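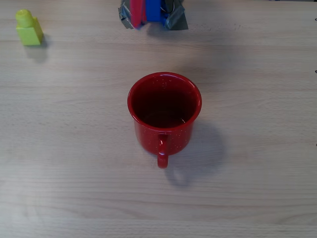
1/5/19

**Visit notes: open day at the Edis handling lab, Jarkeck**

The Edis lab takes up the ground floor of a former print works on the east side of Jarkeck. Doors opened at nine. Visitors were split into groups of seven, and ours was led by Mereana Costigan, who runs the benches. I went with Ainhoa Montes of Montes, who is looking at automated kitting for a line of camping tableware and wanted to see how the lab deals with enamel.

**The benches**

Each bench has a light wooden top with a matte finish. Costigan said the first tops were white laminate and gave trouble with pale parts under the overhead lamps. Wood grain gives the depth sensor something to match on. The drawback is that the grain is directional, and the segmentation model used to report long thin objects lying along it. Retraining fixed most of this.

Lighting is diffuse and stays fixed for a whole session. Shadows are left in. An earlier setup had lamps on all sides to remove them, and the grasp planner did well on that bench and badly everywhere else.

**The object set**

The current set has 161 objects. They are bought locally where possible and replaced when damaged. The ones used on our bench:

- a red enamel mug with white speckles
- a yellow-green toy building block with one stud
- a taped assembly of a red part and a blue part, wrapped in gray duct tape

The mug is in the set for two reasons. The glaze is glossy, so the rim and handle throw highlights that show up as holes in the depth image. The interior is dark toward the bottom, and depth readings there are sparse. The planner therefore works from the rim and the handle and ignores the inside completely.

The block is the easy case. It is run at the start and end of each session as a check on calibration. If the block fails, the session is thrown out.

The taped assembly is the hard case. Crinkled tape has no stable surface normals, and the short loop of black wire near the blue part is too thin for the sensor to pick up reliably. Jurgita Siliņa, who writes the planner, would like more objects of this kind and fewer mugs.

**Demonstration**

The task was single-item picking into a tote, with the mug handle starting in a different direction each time. Handle toward the operator was described as the standard start pose. In that pose the planner has a choice between pinching the handle and taking the wall at the rim. It scores both and reports the scores on a side monitor before moving, which I found the most useful part of the morning.

We watched a full block of picks. Handle grasps were slower, as the wrist has to rotate to line up with the loop. Rim grasps were quicker but left the mug swinging slightly on the way to the tote. Two rim grasps slipped on the rolled lip and were logged as failures. The assembly was attempted last and took three tries.

Valeriano Lozano asked why suction wasn't used. Siliņa said it had been tried on the mug wall and the curvature was too tight for the cups they had in stock. His brother Eusebio asked about cycle time and was given the planning time only. The motion time depends on a speed limit set for open days – the normal setting is higher and the doors are interlocked.

**Data**

A session on one bench produces 800 labeled attempts when nothing goes wrong. Labels are automatic, from tote weight, with a manual pass on anything under the threshold. The target before a planner release is 1,000 attempts per object class. Enamelware has reached that. Taped and wired objects have not, and no date was given.

**Points for follow-up**

1. Montes to send sample mugs in the matte glaze, plus the small plates, by March.
2. Ask Edis for the failure log on rim grasps, split by handle direction.
3. Check whether the Mallov gripper fingers come in a softer pad. The pads on show left no marks I could find on the enamel, but I only looked at one mug.
4. Confirm what the tote weight check does with two items picked together.

Parking is behind the building, entrance from the canal side. The front gate is locked on weekends.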